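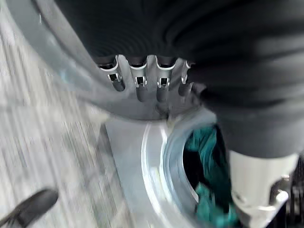

Uma estudante da turma anterior observou, na avaliação final da unidade, que o plano de financiamento lhe parecera mais difícil de redigir do que o próprio argumento, e que só o compreendera ao ler um contrato de coprodução do princípio ao fim. A observação foi acolhida e a ordem das matérias foi alterada: o contrato passa a ser estudado antes do orçamento.

Unidade 3. Coprodução e venda internacional do documentário

Conteúdos
Fases de desenvolvimento do projeto. Dossiê de apresentação. Coprodução maioritária e minoritária. Pré-venda a canais de televisão. Agente de vendas e distribuidor: funções e remuneração.

1. Desenvolvimento
Considera-se em desenvolvimento o projeto que ainda não dispõe de financiamento fechado. Nesta fase, o produtor assegura os direitos sobre a obra preexistente, quando exista, e contrata a escrita do tratamento. O título pode ser provisório, devendo essa condição constar do dossiê.

2. Estudo de caso: Drorncombe
O documentário Drorncombe, longa-metragem de 70 minutos, foi desenvolvido pela produtora Mikier em coprodução minoritária com a Løken. O contrato reserva à Mikier a decisão sobre a montagem final e reparte as receitas na proporção das participações, depois de deduzida a comissão do agente de vendas, Plotel. Os estudantes devem identificar no contrato:
a cláusula de titularidade do negativo e dos suportes digitais;
a divisão dos territórios de exploração;
a ordem de recuperação dos investimentos;
as menções obrigatórias no genérico.

3. Pré-venda e mínimo garantido
Na pré-venda, o canal adquire direitos de difusão antes de concluída a obra, por período e território determinados. O mínimo garantido é um adiantamento pago pelo distribuidor sobre receitas futuras. Os dois instrumentos não devem ser somados no plano de financiamento sem verificação prévia de sobreposição territorial.

Trabalho a entregar
Plano de financiamento de um documentário, acompanhado de nota justificativa. Entrega na sala 202, durante o mês de outubro, em data a fixar pela coordenação.

Leitura obrigatória
Caderno de textos da disciplina, até à página 123.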